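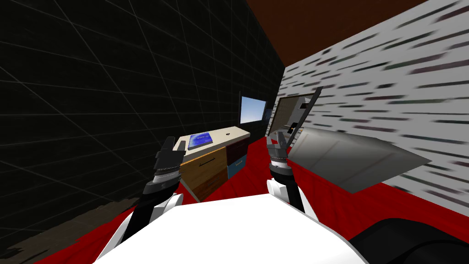 White robot torso with two arms, computer rendering.

Ellance Seawater Sampling Bottle, 1,000 ml

The Ellance is a closing bottle for taking seawater at a set depth from a dock, a skiff or a small research boat. It goes down open at both ends and shuts when the messenger weight slides down the line and hits the trip. Most of our customers use it for pH and alkalinity work in bays and estuaries, and some for larval counts.

The body is clear acrylic. The end seals are silicone and the closing band is latex, with no metal inside the bottle. The drain valve takes soft tubing, so you can fill a smaller sample bottle from the bottom up without splashing – this matters for dissolved gas samples.
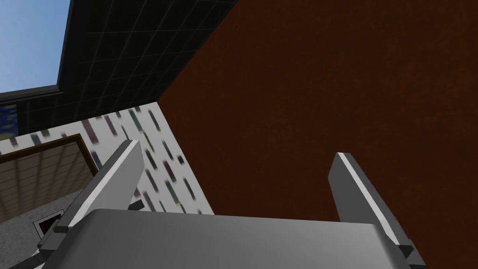 Branwen Dafis asked whether the bottle can be left cocked overnight, and whether that wears out the band. It does. Please store it closed and with the band slack.

What comes with it
Bottle with closing band fitted
Messenger weight, 900 g
Spare end seals (6)
Drain tubing
Padded carry bag

Line is sold separately. Use 8 mm braided line or thinner, or the messenger will stick. The Dunham hand reel fits on most rails and comes with line already marked.

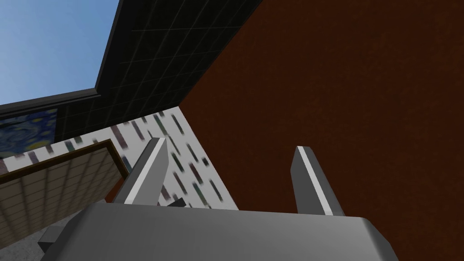

Gripper with its fingers apart, computer rendering.

Care
Rinse with fresh water after every trip, including the trip pin. Do not use alcohol or acetone on the acrylic, as it will craze. Seals should be changed each October if you sample all year – sooner if you see drips at the lower end. 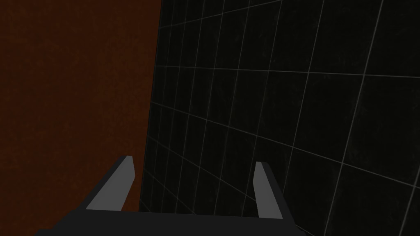 Ours drips a little from the valve even with new seals. Do you sell the valve by itself?

Yes, it is listed under Ellance parts. Check first that the valve is hand tight and that there is no sand in the thread.

Orders placed by 27th March ship from our Fliltoncombe store with the spring batch. Later orders go on the waiting list.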